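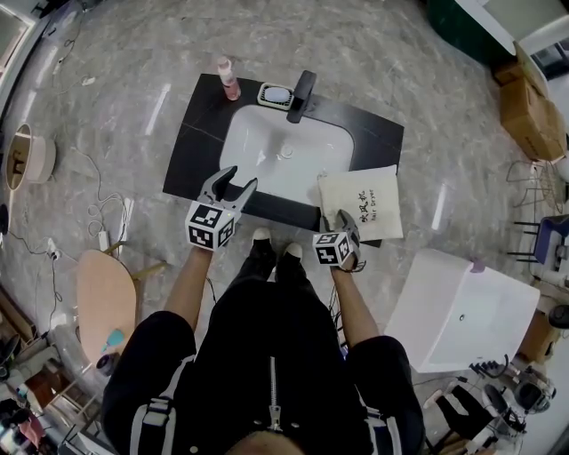

I've been a bar soap person my whole life, and for most of it I kept quiet about the fact. Soap was what your gran had. Everybody else I knew had moved on to pumps by the time I left home, and when I rented my first room in Honlow the landlady gave me a tour of the bathroom and apologised for the bar on the side, as if she'd left her teeth out. These days people seem to want both. A pale bar in a white dish right beside the tap, a little pink bottle with a white pump a bit further along, and everyone in the house quietly picks a team. In ours it's me on the bar and my daughter on the pump, with my husband switching sides depending on which is nearer.

So when a friend told me there was a woman in Musley making soap by hand in what used to be a bicycle shop, I asked for the address before she'd finished her sentence.

The woman is Wanda Śliwiński, and the shop still has the old cycle hooks in the ceiling. She hangs her aprons on them. The business is called Rutkowska, after her grandmother's maiden name, and it has been going for six years, the first two of them in a garage with no heating (she recommends this to no one). I turned up one morning in January with my nose running and she put me straight to work lining moulds with paper.

I was hopeless at it. You need a crisp fold in the corners or the soap creeps underneath and you get a sort of frill. Wanda has a frill box for the customers who come in asking for seconds, and I think I filled it single-handed.

The soap itself is cold process, so oils on one side, lye and water on the other, and then you bring them together and stir until the mixture holds a trail on the surface, a bit like custard that's just thinking about setting. She lets beginners do the stirring but keeps the lye to herself, and she made me wear goggles even to stand near it. I'd always imagined there was some enormous boiling pot. There's a stick blender and a plastic jug. The pot belongs to a different method altogether, and Wanda gets a bit sniffy about it.

Each batch makes 132 bars, and then comes the bit I'd never have the patience for. They sit on racks in the back room for weeks, getting harder and milder, and all you can do is turn them now and again. She had 2,000 or so she could have sold to me on the spot, she said, if I didn't mind them going to mush by Easter. A young bar is a soft bar. I went home and looked at my supermarket one with new suspicion.

Her business partner, Zofia Głowacki, does the scents, and she's the one to talk to if you think you don't like lavender. I said so, rather proudly, and she handed me four little paper strips and told me to pick my favourite. Lavender, obviously! Hers comes with something peppery under it and none of that drawer-liner sweetness. The best seller is a plain oatmeal one with no scent at all, much to her annoyance – she spent the whole of last winter on a fig and cedar that only three shops have taken.

One of those shops is in Plekell, and I drove out there afterwards because I wanted to see who was buying. It was mostly people my own age, as it happens, but there was a lad of twenty or so who bought five bars and told me he keeps them in his sock drawer until he needs them. His nan did the same. I nearly hugged him.

I did ask Wanda for advice, since I'd come all that way. Get a dish that drains, she said, and if yours doesn't, stand the bar on its end between washes. Have two on the go and swap them over. Don't leave one where the shower can hit it. And when it's down to a sliver, wet it, press it on to the back of the new bar and leave it overnight. My gran did that last one, and I'd always put it down to the war.

I came away with a paper bag of frilly seconds, most of them my own work, and a 300 gram block of the oatmeal that Wanda cuts for people who want to slice it themselves. My husband used the bread knife. The toast tasted of it for two days.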